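Neighborhoods > Dawber > Settling In > Home Tips

Setting Up House in Dawber: Kitchen and Workshop Tips for New Arrivals

Dawber sits on the high side of Bosoton, where the old orchards used to be, and people who move up here from the flats are usually taken by surprise in the first few months. The streets are shady, the shops are close by, and the houses are lovely to look at, but they were built in stages over a long stretch of time and they have their own ways. I have lived in three of them now (the third one for 11 years, with no plans to budge) and I still learn something every winter.

So if you have just picked up your keys, welcome! Put the kettle on and have a read before you unpack the last of the boxes.

Know your water first

The water in Dawber is hard, a good deal harder than in the lower suburbs, and you will see it on your kettle before you see it anywhere else. Half a cup of white vinegar topped up with water, brought to a boil and left overnight, will take care of most of it. Rinse it well in the morning, or your first cup of tea will be one to remember. Shower heads can be unscrewed and soaked in a bowl of the same mixture, and an old toothbrush is all you need for the little holes.

Find your main shutoff on the day you move in. In the older houses near Narkero Park it is often under a metal lid by the front gate, covered by years of leaves, and in the newer townhouses it tends to be behind the washing machine. Turn it off and on again once so you know it moves. A valve that has been left alone for a long time can stiffen up badly, and you want to find that out on a quiet morning with the plumber's number handy.

Kitchens on the sunny side

Most kitchens up here face the afternoon sun, which is a joy in the cold months and hard on your pantry in January. Keep oils, nuts and flour on the lowest shelf you have, away from the window wall. My neighbor Fumiko Onishi keeps her brown rice in the fridge all summer long and has never had a weevil, and I copied her the very next year. A bay leaf in the flour jar is an old habit of my mother's. I can't swear that it does anything, but I still do it.

If your cupboard doors stick, leave the sandpaper alone until the dry season. Wood swells in the wet months and shrinks back again, and a door you have planed down in a damp spell will rattle for the rest of the year. Rub a plain white candle along the edge that catches and see how you get on with that.

A corner for the small stuff

The homes in Dawber come with generous garages and almost no built-in storage, so sooner or later you will be keeping screws, picture hooks, fuses and spare tap washers in coffee cans like the rest of us. Do yourself a favor and give them drawers. Clear fronts are worth looking for, and a handle on top means you can carry the whole lot to the job.
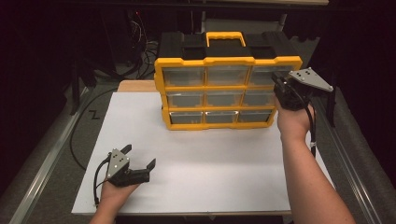 A nine-drawer organizer in yellow and black, with a carry handle on the lid.

Sort by job if you can, and forget about sorting by size. One drawer for hanging pictures, one for taps, one for the bicycle, and so on. I label mine with masking tape and a pencil, though the Stikby labels from the hardware store on the main road hold up better in a hot garage. Keep one drawer for the odds and ends you can't identify, and go through it once a year with a ruthless heart.

Sanding blocks, glue and half-used tubes of sealant do poorly in a garage that bakes all day. Bring them indoors to a hall closet, standing upright with the caps on tight.

Before the rains

Clear your gutters before the first big storm, and check the downpipe at the back of the house as well as the pretty one at the front. Poke a garden hose up from the bottom if it seems blocked. Save the leaves for the compost, where they break down nicely once they have been wetted and turned a few times.

And do say hello over the fence while you are up the ladder. Half of what I know about this suburb came to me that way, along with a fair number of lemons.

Written by Jocelyn Ignacio
Updated 20 August 2025

1,948 shares | 11 comments

Related in Dawber

Parks and Picnic Spots Near Narkero
Renting or Buying in Bosoton: Where to Begin
Hard Water and Your Garden
Getting Around the High Suburbs Without a Car
Moving Day Checklist for Townhouses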